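Nondis Pick-and-Transfer, Simulated Split: Data Card and House Rules

Maintained by Rania Abdel Rahman and Mostafa Badawi. Last revised 10 November 2024.

Read this before you use the numbers

Nondis is a set of simulated two-handed pick-and-transfer episodes, rendered from a head-height viewpoint looking down. It was put together at Sivwood to test whether our labelling rules could survive contact with more than one labeller. The short answer is that some of them did. If you came looking for proof that a policy trained in simulation will behave itself in a real packing shed, you're in the wrong folder, and I'd be wary of any folder that says otherwise.

Contents

episodes/ — joint states, actions and rendered video
labels/ — one JSON file per episode, two labellers each
rules/ — the labelling rules, versioned
splits/ — train 83, held-out 19 (episodes, not frames)

The held-out set is small. We know. Please don't report a result on 19 episodes to one decimal place and call it a trend.

Rule 1. Label the state you can see

A label describes a single frame. "Approach", "hover", "contact" and "hold" are the only hand states allowed. "About to grasp" was in the first version of the rules and has been removed, as two labellers given the same frame split on it constantly. A hand over an open box may be on its way down or on its way out. The frame doesn't say, so the label doesn't either.

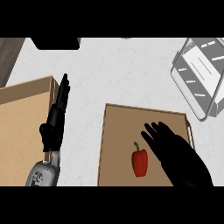

Sample frame, simulated. Pepper in the right-hand box: in box, no contact. Right hand: hover.

Houda Farouk argued for keeping an intent label and deriving it from later frames. That's a fair thing to want, and you can compute it yourself from the action stream. It doesn't belong in a file called labels.

Rule 2. "In the box" needs a definition

An object counts as in the box when its whole base is inside the rim and it is resting on the box floor. Leaning on a wall is "partial". Earlier versions left this to common sense, and common sense gave us three different answers for the same episode. If the box runs out of view, label what is visible and set box_truncated to true. Do not guess at the missing edge.

Rule 3. Clutter stays in

Containers and furniture that have nothing to do with the task are kept in the render. They get the class "other" unless a labeller can name them with confidence. "Probably a lid" is "other". Shaimaa Shehata's first pass had a lot of probable lids in it, and so did mine.

Rule 4. Success is checked at the end of the episode

The object must be in the target box, by Rule 2, with both hands clear of it, for 90 consecutive simulation steps. Anything less is a fail. We had requests to add "near success" as a third outcome. No. Near success is how a weak policy gets a strong chart.

Rule 5. Both hands get a label

An idle hand is still a hand. Label it in every frame, even when it does nothing for the whole episode. People skip this and then wonder why their collision checks look so clean.

Agreement between labellers

Every episode was labelled twice, with Esko Mustonen settling disagreements. Before the rules were tightened he had 65 episodes to settle. We haven't published an agreement score for the current version, partly because the same people who wrote the rules also applied them. That isn't a test of the rules. If an outside group wants to label the held-out set cold, we'd like to see how it goes, good or bad.

Known problems

Lighting is even and the shadows are soft. Nothing glares, nothing flickers. Real sheds aren't like that.

The black hands lose detail against their own surfaces in many frames. Finger contact is hard to judge from video alone, so use the contact flags in the state file and treat the visual label as a second opinion.

Produce in the simulator does not bruise. No force limit in this dataset should be copied into a real controller. Somebody at Benkirane asked whether it could be, and the answer will be the same next time.

Black bars at the top and bottom of the video are padding. Crop them before training or your model will learn that the world has black bars.

What this dataset doesn't show

Passing the Nondis split is not a safety claim and does not stand in for a risk assessment of the actual cell, with the actual guarding and the actual people walking past it. The Zirkurov checklist in rules/ covers labelling only. It has the word "compliance" in its title, which I voted against.

Changes

v3 — "about to grasp" removed; box_truncated added
v2 — idle hand labels made mandatory
v1 — first internal release, please delete if you still have it

Corrections go through the issue tracker, with the episode number and frame number. Reports that say "labels seem off" will be closed.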